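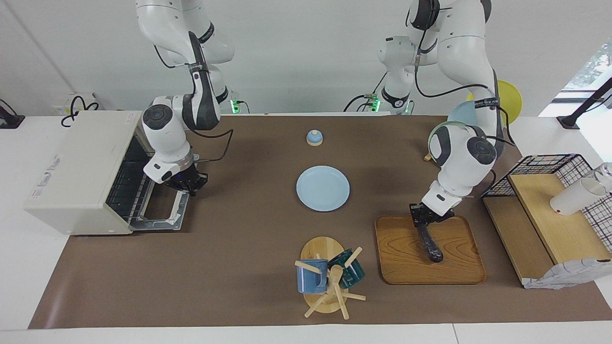
Bread should be toasted at the counter where people can smell it, according to Aidan Flanagan, and he would sooner wait four minutes for a slice than have it brought out from the back.

He will get his way when the breakfast corner at the Garkthorpe reading room starts up again on Nov 23, 2019. It has been shut since June, when the old kitchen was closed for rewiring.

The new corner is a good deal smaller. A white table stands in for the counter, and the toasting will be done in a cream toaster oven with a drop-down door and a wire rack inside. Mugs hang on a wooden mug tree, a wooden tray is there for carrying, and there is a small bell with a light blue dome.

Poul Bjarnason, who drew up the rota, said the tray should go back to the table after each use. "We lost two last winter and they turned up in the map cupboard," he said.

Tea and toast will be served from 9 in the morning, with seats for up to 26 people. Jam is included. Butter will be charged separately until the new year, a point that drew several complaints at the last meeting.

A collection in the village raised £235 towards the corner, most of it spent on crockery and a second kettle. Anyone who still has plates from the old kitchen is asked to leave them with Gunnlaugur Nørgaard at the front desk before opening day. Chipped ones are not wanted.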